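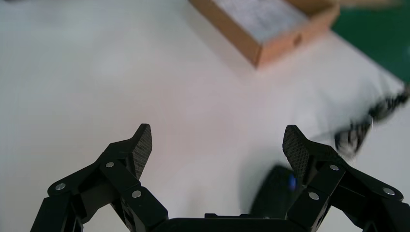
4 Packing Table: Set-Up and Carton Preparation

This section covers placing the table, preparing the work surface, and packing a single carton. Read section 3 (Unpacking and Assembly) first. The leg bolts must be fully tightened before the table is loaded.

4.1 Placing the table

1. Choose a level floor area with at least 1000 mm of free space on the side where the packer stands.
2. Set the table in place with the adjustable feet turned all the way in.
3. Place a spirit level on the top, first along the length and then across the width.
4. Turn out the feet at the low corners until the bubble is centered in both directions.
5. Lock each foot with the 13 mm nut.

CAUTION: Do not drag the table by its top. Two people are needed to lift and move it.

4.2 Preparing the surface

The white top shows dirt and ink readily. Dust left on the surface will transfer to the underside of cartons and weaken the hold of labels and tape.

1. Clear the top of tape ends, liner paper and cut strapping.
2. Wipe with a damp cloth and a mild dish soap solution.
3. Wipe again with clean water and dry with a lint-free cloth.

NOTE: Do not use scouring powder or solvent cleaners on the top. Marker ink can be removed with rubbing alcohol applied to a cloth. Test it on the underside first.

4.3 Checking the carton

Use only rigid cardboard cartons in sound condition. Small cartons may be placed at any angle during inspection, but must be squared to the front edge before filling.

1. Check the side walls for crushed corners, splits and damp patches.
2. Check all round holes in the side walls. A vent or finger hole with a clean edge is acceptable. Tape over the hole from the inside if the contents are loose or powdery.
3. Run a thumb along the top edges. Discard the carton if the layers have separated.
4. Press the base from the inside. If it gives, add a second strip of tape along the bottom seam.

4.4 Filling and closing

1. Line the base with one layer of padding.
2. Put the heaviest item in first, flat side down.
3. Fill the gaps at the sides so that nothing shifts when the carton is tilted.
4. Lay the cover sheet or inner lid on top. It should sit level with the cardboard edges and must not bow upward.
5. Close the carton and tape the center seam, with 2 inches of overlap at each end.
6. Apply the label to the largest flat face, clear of seams and holes.

CAUTION: Keep the knife blade retracted when it is not cutting. Do not cut directly on the table top. Use the Ollov cutting mat or a piece of scrap board.

4.5 Spare parts

Replacement feet and nuts are supplied in one bag, Golteck part no. 2000. State the table length when ordering.

Section revised August 30, 2026. Checked by Jairo Urrego.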